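Home | News | Roads and travel | Have your say | Contact

Station Road closure and new footbridge: your questions

Last updated 5 Jun 2018

We have had a lot of questions since the plans for the Station Road crossing went on show at Irngate library. The answers below cover the ones that came up most. They will be changed as decisions are made, so please check the page again before writing in.

What is being proposed?

The county wants to close the level crossing on Station Road to motor traffic for good and put a footbridge with ramps in its place. Cars, vans and buses would use the Khoury Lane underpass, at the east end of town. People walking, people on bikes and people using wheelchairs or scooters would use the new bridge.

Why close the crossing at all?

The barriers are down for long stretches in the morning and late afternoon, and the line is due to carry more freight to the docks at Ultport. The county's view is that waits will get worse and that more drivers will take chances at the lights. The rail operator supports the closure but did not ask for it.

Who makes the final decision?

The county transportation board. The town council can comment, and has done so, but it has no vote. The board's members for this area are Hiba Issa and Deividas Strazds. Ms. Issa has said she supports the closure if the bridge opens first. Mr. Strazds has asked for the crossing to stay open to buses and emergency vehicles.

Will the crossing close before the bridge is open?

The plans as printed would allow it. The drawings show the contractor's yard on the north approach, and that can't be used while cars are still coming through. The town council has asked for a temporary walkway beside the works for the whole of the building period. The county has agreed to look at this but has not put it in writing.

How long is the detour for drivers?

It depends where you start. From the post office to the north parking lot it adds 8 minutes outside rush hours, by the county's own timing. No figure has been given for rush hours. We have asked for one twice.

How long are the ramps?

Each ramp is 200 feet long with flat resting places between the slopes. The ramps double back on themselves so that they fit inside the existing station land. There will also be stairs on both sides. There is no elevator in the current design. Nabil Sabbagh of the Irngate Access Group has asked for elevators to be added, and his letter is in the consultation file at the library.
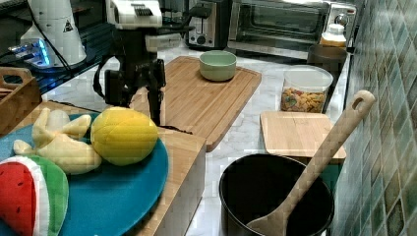

Cost is the reason the county gives for leaving elevators out. It says the lifts at Draketo station have been out of service often enough that ramps would be needed as a backup in any case. The access group says that a person who can't manage a long ramp gains nothing from that argument, and it wants both. The bridge can be built so that elevator shafts could be added later, and the county engineer, Shuzhen Peng, has confirmed that the foundations are being drawn up on that basis.

Can I ride my bike across the bridge?

Yes, under the present design. The deck is wide enough for shared use. Some residents have asked for a rule that riders must dismount, mainly because of the blind corner at the bottom of the south ramp. The county prefers a mirror and painted markings at that corner. If you have a view on this, please say so in your response.

What happens to the 546 bus?

It would be rerouted through the underpass and would no longer stop outside the medical center. The nearest stop would be on Mill Street. The bus company has not yet published a timetable for the new route. Double-deck school buses can't fit through the underpass, and the school district is in separate talks about them.

What about fire trucks and ambulances?

The fire department has said its standard engines clear the underpass but its ladder truck does not. The ladder truck would have to come around by the highway. The department's full comments are due before the board meets.

Will I lose parking?

The parking spaces on the north approach would go during construction. Most of them come back afterward. The station lot is not affected.

How many people have responded so far?

The county had received 600 responses at the last count. It has not said how many were for or against, and will not until the consultation is over.

How do I respond?

Fill in the form at the library or the town hall, or write to the county transportation office. You don't need to live in Irngate to respond. Please give your street name, as responses without one are counted separately. Petitions are accepted but are treated as a single response, so a short letter of your own carries more weight than a signature.

Can I speak at the board meeting?

Yes. The board takes this up in September. Speakers have to sign up in advance with the clerk, Hajar Mansour, and each gets three minutes. You may hand in written notes of any length. The room has step-free access from the side entrance on Court Street.

If it is approved, when does work start?

No start date has been set. The rail operator has to agree to overnight line closures before the bridge deck can be lifted in, and those are booked a long way ahead. Preparatory work on the station land could begin sooner.

Where can I see the drawings?

On the upper floor of the library during opening hours. Large-print copies are kept at the front desk.

This site uses cookies to count visits. By continuing to use it you agree to this. Accept | Read more

Contact us | Privacy | © 2018 Irngate Community News | Back to top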